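**Ticket 599: Stool wobbles, leg won't seat**
Product: Nedau plastic step/shower stool, white, four screw-in legs
Opened by: Meron Assefa
Assigned to: Osbridge Home returns and repairs desk
Status: open, waiting on customer

---

**Entry 1, Meron Assefa, Thursday 9:10 am**

I bought this stool from your store in February. It rocks. I put it together the way the sheet says: seat upside down, legs pushed into the corners, turned until tight. One leg never goes as tight as the other three. If you sit on it, it dips toward that corner, and there's a click.

I have already read the help page. It says to "check that the floor is level." I checked. The floor is fine. A Kramer stool that I've had for years sits on the same spot and doesn't move at all.

Please don't send me the help page again.

**Entry 2, Osbridge desk, Thursday 11:45 am**

Hi Meron, thanks for writing in. Sorry the stool is giving you trouble. In most cases a wobble comes from legs that aren't fully tightened. Please try the following:

1. Turn the stool upside down on a soft surface.
2. Take off all four legs.
3. Put them back on by hand, a few turns each, going corner to corner.
4. Tighten all four fully.
5. Stand it up and test it on a level floor.

Let us know how you get on.

**Entry 3, Meron Assefa, Thursday 1:20 pm**

Did all of that. Same result. Step 5 is the help page again.

I also swapped the legs, which your steps don't mention and which seems to me the first thing anyone should try. I marked them A, B, C and D with masking tape. Results:

| Test | Legs in their usual corners | Result |
|---|---|---|
| 1 | A, B, C, D | Rocks, dips at D's corner |
| 2 | A and D swapped | Rocks, dips at D's old corner |
| 3 | B and D swapped | Rocks, dips at D's old corner |
| 4 | Everything moved one corner clockwise | Rocks, same corner again |

So it follows the corner. The leg is fine. If you were planning to mail me a new leg, I'd save the postage.

**Entry 4, Osbridge desk, Thursday 3:05 pm**

Thanks for the detailed test! We can offer you a replacement leg free of charge. Would you like us to go ahead?

**Entry 5, Meron Assefa, Thursday 3:12 pm**

Please read entry 3.

**Entry 6, Osbridge desk (second line), Friday morning**

Hello Meron, I've taken this over. You're right, a leg won't help if the fault stays with the corner. Three things could do that:

- A bit of leftover plastic in the socket from molding. It stops the leg short by a turn or so. You can feel it with a fingertip.
- A socket that started crooked because the leg was forced in at a slant the first time.
- A hairline crack where the corner meets the seat. This is the one we'd worry about.

Could you look at the bad corner in good light and run a finger around the inside? Also, please tell us if anyone has stood on it or if it has been dropped. And please stop using it until we know. The stool is rated for 100 kg when all four legs are fully home, and that rating doesn't apply if one of them isn't.

**Entry 7, Meron Assefa**

Nobody has dropped it. I did stand on it once to reach a shelf, because the box has a drawing of a person standing on it to reach a shelf.

Socket check: there is a small raised bit inside the bad corner, near the bottom. The other three feel smooth. No crack that I can see. I bent the rim a little with my thumbs and nothing opened up or creaked.

I'm not convinced the raised bit is leftover plastic. It feels regular, like it was meant to be there. Do you have a drawing of what the socket is supposed to look like, or are we guessing?

On the 100 kg: where does that come from? I'd like to know whether somebody loaded one of these or whether it was printed because it's a round number. The Grurov version of what looks to me like the same stool says something else on its listing.

**Entry 8, Osbridge desk (second line)**

Fair questions.

Drawing: we've asked Nedau and don't have one yet. From the two stools on our own shelf, no corner has a raised bit inside, so I do think yours is a fault.

Rating: the maker gives it to us. We were told it's based on a test of 1000 sit-downs. I haven't seen the report myself, so I won't tell you more than that. I can't speak for Grurov.

You have two choices now.

*Option A.* Trim the bump. Small craft knife, stool upside down, take off thin shavings and try the leg between cuts. Go slowly, and leave the thread alone. If the leg then turns as far as the other three, you're probably fine.

*Option B.* Send back the seat only and keep the legs. We send a new seat. It takes up to 12 working days.

**Entry 9, Meron Assefa**

"Probably fine" is doing a lot of work in option A. If I cut into it and it still rocks, do I lose option B?

**Entry 10, Osbridge desk (second line)**

No. I've put a note on the ticket: customer may trim the socket and still claim a replacement seat. If anyone at the desk tells you otherwise, point them to this entry.

**Entry 11, Meron Assefa**

Thank you, that's the first useful sentence I've had in writing.

I'm going with B anyway. I don't want to sit on something I whittled. Before I pack it, two things I'd like answered:

- Will someone check the new seat before it ships? All four corners, with a finger, the way you had me do it.
- Does the old seat need the original box? I cut mine up.

**Entry 12, Osbridge desk (second line)**

Yes to the first. I'll do it myself and write the result here. Any box will do for the second, and a label is on its way to your email. 

Next action: customer to ship seat. Ticket stays open until the new one has been put together and sat on. 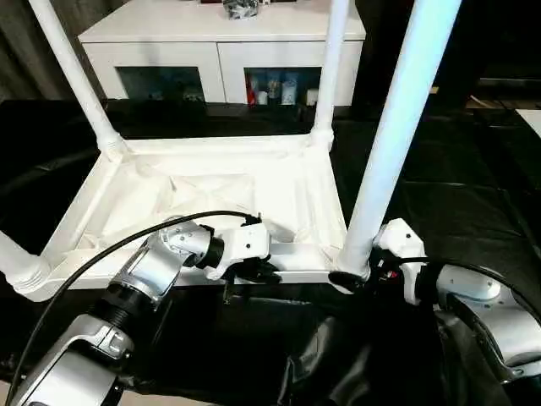

*Ticket 599, attachment: white stool upside down on black cloth, underside of seat and legs.*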